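Home | About | Grants | Reports | News | Contact

Skakley Repair and Reuse Program: Progress Report to the Vonbridge Fund

Reporting period: January to June

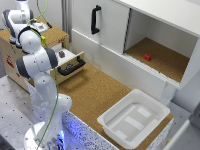 The program finished its first six months on budget and a few weeks behind on one of its four work items. Most of the grant has gone to rent, the part-time coordinator's wages and the stock of spare parts. This report takes the work items in the order they appear in the grant agreement.

1. Weekly repair sessions

Sessions began at the end of January in the Skakley hall and have run every week except for one in February, when the road was closed by snow. Doors open at 5:30 p.m. and we stop taking new items at 7:30. People bring lamps, toasters, vacuum cleaners, fans, radios, coats with broken zippers and a good many chairs. Clothing was not in our first plan, but demand for it was steady from the start and we now keep two tables for sewing.

Not everything can be fixed. Cordless vacuums are the worst for us, mostly because the battery packs are sealed and replacements cost nearly as much as the machine. We have begun telling people this when they call so they can decide if the trip is worth it. Microwave ovens are still turned away for safety reasons.

The sign-in sheets for March are incomplete. Two pages got wet and could not be read. We have left those visits out of our records and have not tried to estimate them.

2. Bristside outreach

The agreement asked us to offer sessions in Bristside, where fewer households have a car. We held the first in April at the library and have been back every month. Turnout was low in April, better in May, and by June we had to send people home with a promise to see them first next time. The library has been helpful and charges us nothing for the room, but it closes at 6 p.m., which leaves out anyone who works a day shift. We have asked the school if we could use its cafeteria from September and are waiting to hear back about insurance.

Flyers did little. What worked in Bristside was a notice in the laundromat and a line in the school newsletter. We plan to stop printing flyers and put that money toward thread, fuses and cord.

3. Training for new repairers

This is the item that is behind. We planned to have 12 new repairers trained by the end of June. Nine have finished, and the others still need their electrical safety evening. It was put off when the instructor was ill and is now set for July. The sewing course went well and is full again for the fall.

Several trainees told us the written handout was too long. It ran to 47 pages, much of it copied from manuals. A shorter version is being tested now, with the safety section moved to the front and the section on motors cut down a great deal. We also dropped the quiz at the end, which took up time people would have liked to spend at the bench.

4. Tool library

The tool library opened in May. Members can borrow drills, sanders, clamps, a tile cutter and a sewing machine for up to one week. The tile cutter has been out almost without a break. Late returns have been a small problem, and we now send a reminder the day before a tool is due. One sander came back with a burned-out motor and was repaired at a regular session.

The catalog is on paper for now. The software we chose, Machala, took longer to set up than the vendor told us it would, and the label printer will not talk to it. We would like to give it until August and then decide whether to go on with it or stay with the card file, which works well enough at our present size.

Spending

Spending is in line with the budget except for spare parts, which came in over, and travel, which came in under. We ask the Fund's permission to move around $3,000 from travel to parts and supplies for the second half of the year. The total grant would not change. Receipts are kept in the office and can be sent on request.

Next six months

Sessions in Skakley will take a break for 2 weeks in August while the hall floor is refinished. Tool lending will go on from the side entrance during that time. We expect to finish the delayed training in July, move the Bristside sessions to a later hour if the cafeteria is approved, and settle the catalog question. The sewing course starts again in October.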